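List home | Threads | Next in thread | Log in

Re: [tenen-home] Small drawers, what do you put in them?
From: Yurii Vakulenko

Hello Marichka, hello all,

Marichka Hrytsenko wrote:
> I have bought an old dressing table with two drawers, and they
> are so shallow that my hairbrush does not go in. Everything
> ends up on the top. Does anybody have a system, or should I
> give up and buy a box?

Please do not buy the box yet. We had the same trouble for two winters, and in February my wife and I finally sorted it out. 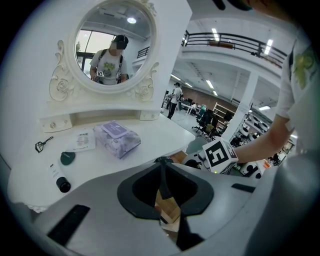

My rule for a dressing table is that the drawers are for things you use once a week, and the top is for every morning. People usually do it the other way round, and then they open and close the drawer all day. The wipes in the purple packet stay out for this reason, and the eyelash curler also. A bottle I would keep standing up — on its side like the white one it can roll, and I have already cleaned one carpet. Cards and papers should go to another room.

For the drawers, cut a piece of thick card to the size of the bottom and fold up the edges. Hairpins then do not go into the corners. The round knobs come loose after some time, so turn the screw from inside before you fill the drawer.

The hairbrush, I am afraid, must hang on a hook.

With kind regards,
Yurii

Back to top | Contact the list owner | © Tenen home list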